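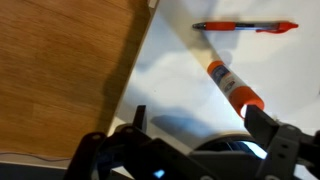 Stylo à poussoir sur un plateau blanc.

Le cabinet Vovell, spécialisé dans la conception et l'entretien de jardins, a fait du bassin d'agrément une part importante de son activité. La direction de son bureau d'études a bien voulu répondre à nos questions sur la rénovation des pièces d'eau anciennes, à partir du chantier du domaine de Skillasach, livré en mars.

Le domaine comprend un bassin maçonné de 1,163 mètre de profondeur, cote relevée lors du diagnostic initial. « Un ouvrage de cette nature se lit d'abord par ses niveaux, rappelle la direction. La margelle s'était affaissée côté est et le trop-plein ne remplissait plus sa fonction. Il aurait été imprudent de commander une étanchéité neuve sans avoir repris l'assise. » La reprise a porté sur 41 mètres linéaires de maçonnerie, la pierre d'origine ayant été déposée, numérotée et reposée au mortier de chaux.

Le propriétaire souhaitait conserver l'aspect du bassin, y compris les mousses installées sur la face intérieure de la margelle. Le bureau d'études a donné un avis réservé sur ce point. « Nous avons maintenu la végétation lorsque le joint était sain. Ailleurs, elle a été retirée. Un document signé des deux parties en fixe les limites. »
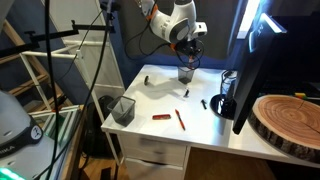 L'étanchéité a été confiée à l'entreprise Prultov, retenue après consultation. La membrane est protégée par un feutre sur l'ensemble du fond et remonte sous la margelle, où elle reste accessible. Interrogé sur la durée des travaux, le cabinet indique que l'interruption hivernale était prévue au marché et que le délai contractuel a été respecté.

La question des plantations a occupé une large part de l'entretien. Le bureau d'études recommande de ne pas couvrir plus de 40 % de la surface par des nymphéas et de réserver les berges aux iris et aux joncs, disposés en paniers. « Les demandes portent souvent sur un effet immédiat. Nous conseillons d'attendre une saison complète avant de compléter les massifs. L'eau reste trouble au printemps, et le maître d'ouvrage doit en être informé par écrit. »

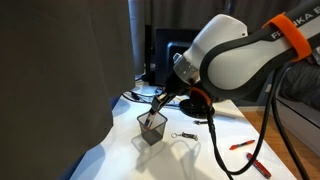

Le suivi des bassins relève d'un contrat distinct, que le cabinet propose à la réception des travaux. Il comprend deux visites par an, un contrôle de la pompe et la tenue d'un carnet où sont consignés le niveau, la température et les interventions. La direction tient à ce que ce carnet soit rempli à la main, sur place. « Un pot à crayons en treillis métallique noir, un marqueur foncé à pointe rouge orangé, il n'en faut pas davantage dans un local technique. Les relevés hors tolérance sont portés en couleur et se repèrent à la première lecture. »

La pépinière Sfakianakis, qui a fourni les végétaux de Skillasach, assure pour sa part le remplacement des sujets non repris pendant la première année. Cette garantie ne couvre ni le gel du bassin ni les dégâts causés par les hérons. Sur ce dernier sujet, le cabinet préconise une zone de refuge profonde, couverte d'une dalle, et déconseille les filets tendus à demeure.

Le bureau d'études doit revenir sur le site à l'automne pour la taille des plantes de berge et le nettoyage du préfiltre.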